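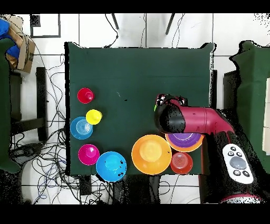
社区玩具借阅室的押金、损耗与消毒责任应如何写入借阅规则

阅读时间:5分钟

Chang-ho Ra

本人受Kalinari住区居民事务组委托,负责修订住区玩具借阅室的借阅规则。现行规则系开室时参照图书室制度拟定,条文较为简略,实际执行中陆续出现若干争议,现将情况说明如下,请有经验的同行指教。

借阅室设于住区活动楼底层,面向住区内有学龄前儿童的家庭开放,藏品以拼搭类、过家家类和户外类玩具为主,登记在册的有将近200套。借阅家庭须缴纳押金,按套借出,按套归还。争议主要集中在以下几个方面。

一是部件缺失。现行规则仅写明“如有遗失,照价赔偿”,未区分整套遗失与个别部件遗失。过家家类玩具部件零散,归还时缺一只小杯或一把勺子的情形甚多。若按整套价格扣除押金,借阅家庭普遍难以接受;若不予处理,则同一套玩具经几轮借阅后往往已无法正常使用。

二是磨损与损坏的界限。塑料制品表面划痕、褪色,布制品起球,木制品掉漆,究竟属于正常使用还是人为损坏,值班人员各有各的判断。上月曾有同一辆推车,前后两位值班人员作出相反处理,当事家庭已就此提出书面意见。

三是清洁消毒。现行规则要求“归还前清洗干净”,但未说明清洗方法,也未说明借阅室是否另行消毒。部分家长认为既已自行清洗,借阅室不应再收取清洁费;另有家长则担心前一家庭清洗不到位,要求借阅室出具消毒记录。

四是押金退还时限。目前押金由住区财务统一保管,每逢星期二集中办理退还。迁出住区的家庭常因时间不合而延误,意见较大。

居民事务组希望新规则于十一月提交居民会议审议。请问各地借阅室对上述问题有何成熟做法?条文以何种详略程度为宜?如有现成的规则文本可供参考,尤为感谢。另请问,借阅登记是否有必要改用软件,本室目前仍使用纸质登记簿。

Ok-hee Cho

您所述各项,本室在开办初期均曾遇到。现就本室经验逐项答复,供贵组参考。各地财务管理要求不尽相同,凡涉及押金保管和扣款的条文,请先与住区财务及法律事务人员核对。

关于部件缺失。本室的做法是将“套”与“件”分开登记。每套玩具入库时拍照,制作部件清单,清单一份贴于收纳箱盖内侧,一份留存于借阅室。借出与归还时,由值班人员与借阅人共同对照清单清点,双方签字。规则中将部件分为两类:缺失后整套玩具不能继续使用的,列为主要部件;缺失后不影响基本使用的,列为一般部件。主要部件遗失,按整套现值赔偿;一般部件遗失,由借阅人选择补购同类替代品或缴纳固定的补件费。补件费不宜定得过高,其目的在于补充备件,且应当在规则附表中公开列明,避免值班人员临时议价。

需要提请注意的是,过家家类玩具的部件划分不必过细。本室最初将每一只碗碟均单独编号,清点极为费时,归还时段经常排队。后改为按种类清点,即杯类、碗类、餐具类各自核对数目,颜色不作要求。遇有遗失,以大小相近的部件替代即可,借阅家庭对此并无异议。

此外,建议设置宽限期。儿童玩具的零件滚落到家具底下,过几日才被发现,是极为常见的情况。本室规定归还时发现缺件的,先行登记,借阅人可在下一次借阅前补交,逾期未补交的方计收补件费。实行以来,多数缺件均在宽限期内找回,扣款争议明显减少。

关于磨损与损坏。建议不要试图在规则正文中穷尽列举。本室采用正文写原则、附件列示例的方式。正文仅规定:因通常使用产生的、不影响安全与功能的外观变化,属正常磨损,借阅人不承担责任;因使用不当导致功能丧失或产生安全隐患的,属损坏,借阅人应予赔偿。附件则按材质分列示例,例如塑料制品的浅表划痕、日晒褪色属正常磨损,裂口、断裂、受热变形属损坏;木制品边角轻微掉漆属正常磨损,开裂或受潮发霉属损坏;布制品起球属正常磨损,撕裂、大面积染色属损坏。附件可由管理人员随时增补,不必每次提交居民会议,较为便利。

赔偿金额应当体现折旧。一套已流通多年的玩具,按新品价格索赔,于理不合。本室在入库登记时即注明原价及入库月份,折旧比例列入附表,值班人员照表计算。捐赠所得的玩具如无购置凭证,则由管理人员在入库时估定价值,同样予以登记,估定时应有两名人员在场。

贵室推车一事,两位值班人员处理结果相反,根源恐在于借出时未留存状态记录。建议在登记单上增设“借出时状况”一栏,已有的划痕、掉漆均予注明。发生意见分歧时,以该栏记载为准;该栏空白的,作有利于借阅人的处理。此条写入规则后,值班人员填写时自会更加认真。对已经提出书面意见的家庭,宜先行书面答复,不必等到新规则通过之后再作处理。

关于清洁消毒。本室认为清洁与消毒应当分开规定,责任主体亦应分开。清洁由借阅人负责,标准为无食物残渣、无明显污渍、完全干燥。消毒由借阅室负责,每次归还后、再次上架前进行。借阅人自行使用消毒剂反而容易产生问题,有的浓度过高,有的未经清水冲洗,气味残留,故本室规则明确请借阅人勿自行使用含氯消毒剂。

借阅室所用消毒产品,应当按照产品标签载明的适用材质、稀释比例和作用时间操作,不同产品不得混用。硬质塑料制品处理较为简单,带电池仓的玩具只能擦拭,不可浸泡,毛绒及布制品应按洗涤标识处理。凡内部易积水而无法拆开清洗的玩具,建议不再纳入流通。消毒后的玩具应充分晾干再装箱,收纳箱本身也须定期清洗,此项容易遗漏。

消毒记录不必复杂,一张表列明日期、玩具编号、处理方式、经手人即可,悬挂于借阅室内供家长查阅。公开之后,要求另行出具证明的情况基本不再发生。至于清洁费,本室不收取,仅对归还时明显未清洁者先予退回,请其清洗后再办理归还手续。第二次仍不符合要求的,暂停借阅一个月。收取清洁费容易使部分家庭认为付费即可不必清洗,效果未必理想。

规则中还应写明传染病情形。借阅家庭中有儿童患传染性疾病的,应主动告知,所借玩具延期归还,不计逾期。此条务必写明不追究、不扣款,否则家长往往不愿告知。具体隔离及处理时间,应以当地卫生部门的要求为准,规则中不宜自行规定天数。

关于押金退还。集中办理便于财务管理,本室不主张取消,但可以增加迁出家庭的例外。本室规定,借阅人提交迁出申请并结清全部借阅的,自结清之日起5个工作日内退还押金,可以转账方式办理,无须本人到场。押金收据遗失的,凭身份证明及登记簿记录办理。押金应单独记账,不得用于购置玩具或支付日常开支,这一点建议在规则中明文写出。

关于条文详略。本室现行规则正文共16条,附表另计。正文过长,借阅人不会阅读;正文过短,则值班人员无所依循。比较稳妥的办法是将正文控制在双面一页纸以内,办理借阅证时由工作人员口头说明主要内容,并由借阅人签名确认。住区内如有不以中文为母语的家庭,宜同时备有其他语言的译本,并注明以何种文本为准。

规则提交居民会议之前,建议先征求值班人员意见。本室首次修订时未经此步骤,通过后方发现归还时段与交接班时间冲突,不得不再行修改。

关于登记方式。本室使用的是Flistero登记软件,可以按部件登记,逾期提醒也较为方便,但录入初始数据费时甚多,且须有固定人员维护。贵室如人手不足,纸质登记簿继续使用亦无不可,先将部件清单和状况栏补齐,日后再行录入,工作不会白费。

Ledik

上一位所答甚详,仅补充一点。押金不要按玩具价格分档,我处曾分为五档,值班人员记不住,家长也记不住,后统一为一个数额,省事许多。大件户外玩具另签借条。

Hwang

本室规模较小,未设押金,仅凭住区居民证借阅,遗失情况与设押金时相比并无明显变化。贵室如财务手续繁琐,可以考虑试行取消。规则文本本室没有成文,只有张贴于门口的借阅须知,恐参考价值有限。

Chang-ho Ra

感谢各位答复。部件分类、宽限期及“借出时状况”一栏拟写入草案,清洁与消毒责任亦将分列两条。取消押金一事已转居民事务组研究,目前看来本次修订暂不涉及。

另向Ok-hee Cho请教:折旧附表是按材质分别计算,还是全部玩具适用同一比例?木制品与塑料制品的使用年限相差较大,如适用同一比例,恐有家庭提出异议。

Ok-hee Cho

本室分为两类计算,木制品及大件户外玩具为一类,其余为一类。分得更细并无必要,计算差额通常很小,而解释工作颇为耗时。电动玩具如占比较高,可以考虑单列。附表底部应注明最低赔付额,以免年限较长的玩具折旧后数额为零,无从处理。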